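Building a Robot Cell at Home, Session 4: The Top Comes Before the Arm
Notes by Impi Räsänen, revised 21 Feb 2021

OK, so last session we got as far as the wiring plan and everybody wanted to bolt something down. Not yet! I know the arm is the fun bit, but today is all about the surface it's going to live on.

Why fuss over a tabletop? Think about what calibration does. You touch off on a few points, the controller (ours is the Flateo board, yours may differ) fits a plane through them, and from then on it trusts that plane completely. A blob of dried filler under one calibration point tilts the whole thing. My first Iltau cell had a bump I could barely feel with a fingertip, and I spent most of June blaming the software.

What I'd like you to do before Session 5:

Fill the dents and let the filler dry overnight. Overnight, please – not over lunch.
Sand the patches back with a folded piece of paper. I finish with 600 grit and a light mist of water.
Wipe, then run a straightedge across both diagonals.
Check the edges too. The clamp for the Drurden base sits right on the edge, and it hates lumps.
Keep power strips well away from your spray bottle.

Bare hands are fine for feeling high spots. Go slowly, and mark anything you're unsure of.

Prepping a white top, edge and face:
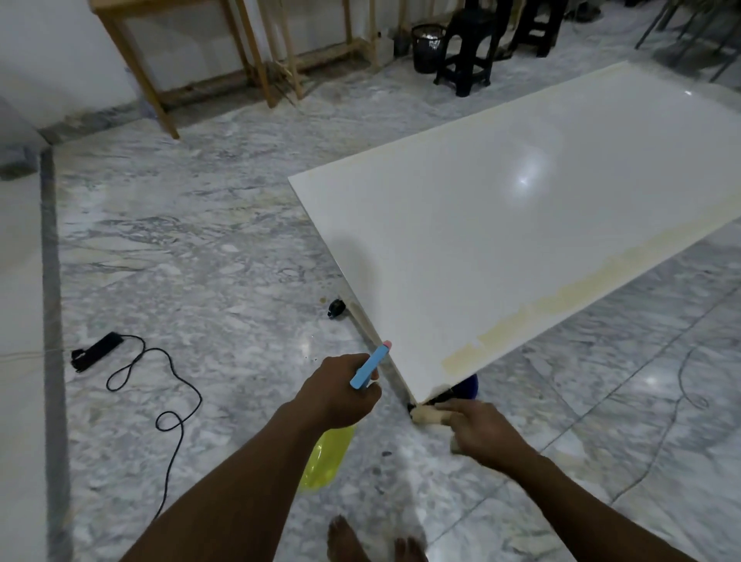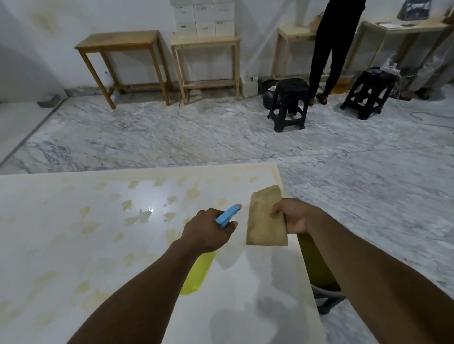 Now, mounting holes. Don't drill from the printed template, because printers scale things without telling you. Measure the base itself, hole to hole, and write it down (mine came to 511 mm across the long diagonal). Drill one, fit the bolt finger-tight, then mark the others through the base.

Reading for next time is the Pasichnyk handout on homing switches, pages 1 to 11. Bring your measurements!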